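How Does a Robot Know Where Its Hand Is?
June 2026
By the Fotero junior desk
Reading time: 4 minutes

Shut your eyes and touch your nose. Easy? Now try explaining how to a computer, which has no nose and very little patience.

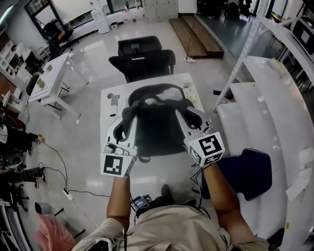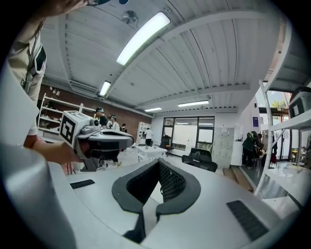 Software that works out where things are is called tracking software. Ours is named Oprea, and it is fussy. It likes black-and-white square patterns, such as the ones on the white cubes fixed to the grippers. Oprea knows the real size of each square. If one looks tiny, it must be far away – if it looks squashed, it must be tilted. A little maths turns that into a position, and then Oprea does it all again for the next picture. Cover up every square and it has to guess, much like you with your eyes shut.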